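My sister-in-law thinks it's very funny that I spent a whole afternoon of my vacation watching a machine do dishes. She has a point! But I've wanted to get inside the Relier workshop ever since they moved into the old carpet warehouse on our side of town, and when the flyer for the March open day showed up at the library I took a picture of it and put it in my phone before I'd even checked out my books.

So, off I went. Doors opened at 1:00 and I got there at 12:40, which put me behind a dad with two kids in matching rain boots and a man who told me he'd repaired dishwashers his whole working life and wanted to see "what they think they're doing." I decided to stick close to him for the rest of the day. Best decision I made.

The first room was mostly posters and cookies. There was a long table with old parts you could pick up (motors, belts, a joint that someone had cut in half so you could see the gears) and a woman at the end handing out name stickers. I wrote my name too big and had to squeeze the last two letters up the side. There was also a short talk with slides, which I'll be honest I half listened to because I could hear things clinking in the next room and that was what I came for.

They run two projects out of the building. Rundance is the one that rolls around and carries things down hallways, and it was charging for most of the time I was there, so I only saw it do one lap past the coats. Suwannarat is the kitchen one. I'd assumed it was an acronym, but no, it's just what they call it, and the guy at the door didn't know why either.

The kitchen room is set up like a regular apartment kitchen with one wall missing, and you stand behind a strip of yellow tape. Yoon-hee Yang was running the demonstration. She was great, very dry, very patient with the rain boots kids, who wanted to know every few minutes whether the robot could do a cartwheel. (It can't. She said it had never asked to.)

Her first question to us was what we thought the hard part of a dishwasher would be. The repair man said glasses. I said knives. One of the kids said spaghetti. She liked the spaghetti answer best, and then said that the thing that had eaten up most of her winter was the rack itself. All those thin wires! A person looks at a rack and sees rows. A camera gets a big tangle of lines, plus the shiny walls behind them giving back a second tangle, and the arm has to work out which bits it can slide between and which bits it's about to bump into.

I don't think I'd ever really looked at a dishwasher rack before that. She had the view from the arm's own little camera up on a screen, so we could see what it was dealing with while it worked, and I stood there with my neck stretched out like a goose.

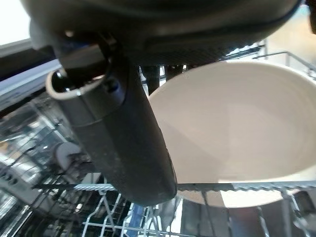

The big white bowl, as seen from the robot's wrist.

It goes slower than you'd like. I kept wanting to reach over and do it myself, exactly the way I feel when my husband loads ours, and I could hear other people behind me doing little sighs. Then the finger would shift by a hair and everybody would go quiet again. It's weirdly gripping to watch (sorry). The repair man had his arms folded for the first ten minutes and then I noticed he'd unfolded them and was leaning so far over the yellow tape that Yoon-hee had to ask him to step back.

He asked the best question of the day, too. He wanted to know why they started with the loading and unloading when every house has a different machine with a different rack. She said that was pretty much the whole problem, and that they swap racks in and out so it doesn't get too comfortable with one. They've logged 2,529 tries with bowls alone. I asked who writes all those down and she pointed at herself, and then at a spreadsheet taped to the wall that had clearly been there a while, and that had a coffee ring on it.

My question was whether it ever breaks anything. She pulled a plastic tub out from under the counter and gave it a shake, and oh, that sound. Mostly saucers, she said. They buy dishes by the box from a restaurant supply place and nobody gets attached, except for one mug with a heron on it that she keeps on a high shelf where the arm can't reach.

After that we were allowed to have a turn ourselves, on a smaller practice arm in the corner that you steer with a handle. Elirer, that one's called, and yes, somebody had noticed it sounds like Relier with a head cold. You got three tries to pick up a plastic cup and set it on a shelf. I knocked it over, knocked it over, and then got it up onto the shelf sideways, which I'm counting. The older rain boots kid did it on the first try without even looking very interested. The repair man did it too, and then asked if he could go again, and they let him because the line had mostly wandered back to the cookies.

A few practical things in case you want to go next time. Parking is on the street and it's tight, so I'd walk or take the bus. Admission was free but there's a jar, and I put in 5 dollars. Wear a sweater, because that warehouse is COLD. The demo room gets crowded right after the talk, so if you don't care about slides, go straight through and have it nearly to yourself for a bit. They do close the kitchen for a while mid-afternoon to reset everything, and we all got shooed out to look at Rundance's charger.

I came home and emptied our own dishwasher and did it very, very slowly, one hand only, making a small whirring noise. My husband asked if I was all right. Then I dropped a lid down the back of the rack and it took me a good while to fish it out, so I've emailed Yoon-hee to say she can put me down for one saucer-equivalent. If she writes back I'll let you know.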